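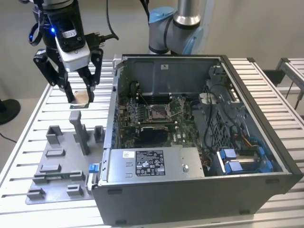
Desktop tower on its side at the Carnmont hall, Garnville, with the CPU socket empty.

The Thursday session covered processor replacement in used office towers. Panya Kamolrat ran the bench and kept to the board: socket lever, retention bracket, then the four RAM slots to the left. The graphics card sits directly below the socket, and she recommends removing it first if hand clearance is tight. Cables in the drive cage stay bundled – loose ones snag on the blue carriers.

Carnmont refurbishes 215 towers a month, most of them for schools in Fledton. Power supplies are load-tested in a separate room, closed to visitors until September.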